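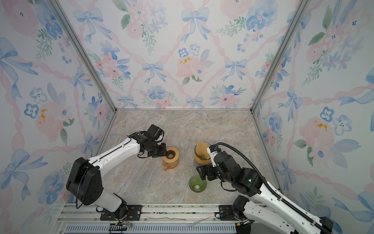
What is a robot demonstration for?
It lets a visitor judge a machine on a task they already know how to do themselves, so the hard parts show up quickly.

Chapter 4. A morning at the open day

Read this before the site visit. Bring the worksheet, bring a pencil. Most of the chapter follows one open day at Breathnach, Sep 8, 2021, because the notes from it were good and the task was an everyday one: coffee things, handled by robot arms.

4.1 What you will be looking at

Two arms, one work area. Glass pitchers, a dripper, that sort of thing. Glass was picked by the hosts on purpose. A clear pitcher on a marble-patterned top is hard going for a camera, as the pattern comes straight through the wall of the glass and the highlights move when the arm moves. Ribbed glass is worse. Note where the fingers go in: handle, rim or body? Write it down at the time, you wont remember later.
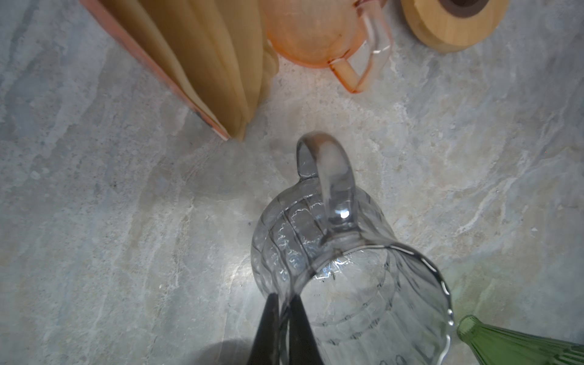 4.2 Where to stand, what to ask

Stand to one side. Watch one arm for a full go, then the other. Good questions: who or what decides the next move? What happens after a slip? How is a "success" scored, and by whom? The Nukine stand had a log sheet on the table with 389 attempts in it and let people read it, failures and all. Ask for the same wherever you go. A stand with no log is still worth ten minutes, just put "no log" on your sheet.

Two arms also means sharing space. Look for waiting. One arm holds off, the other goes in, and teh pause between them tells you a lot about the planning.

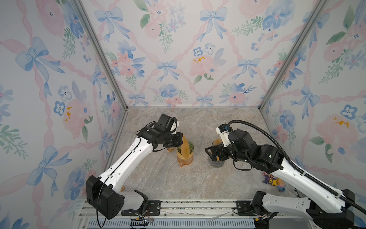
Nabila Ginting thought the pauses were the best part of the day, and said she would have liked a clock on the wall so that visitors could time them. Kevin Sheehan disagreed: too much timing and people stop looking at the grip. Both points are fair. For the worksheet, time two pauses only.

4.3 Small parts, close up

If there is a gripper view on a screen, use it. From the side a grip can look fine when the fingers are barely on. Close up you get the angle, the rim, how near the next object is. 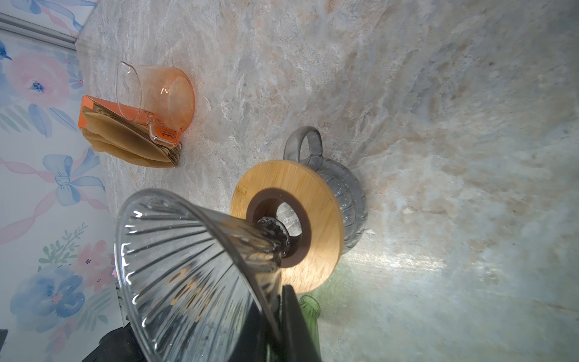 Fig. 4.4 Gripper fingers at the base of a ribbed glass dripper, by the wooden disc.

Before you go on to 4.4, answer in your own words:
Why might clear glass be harder to find than orange glass?
Where would you put a second camera, and what would it miss?

Key words: gripper, grasp, attempt, log, shared workspace. Definitions at the back, page 121.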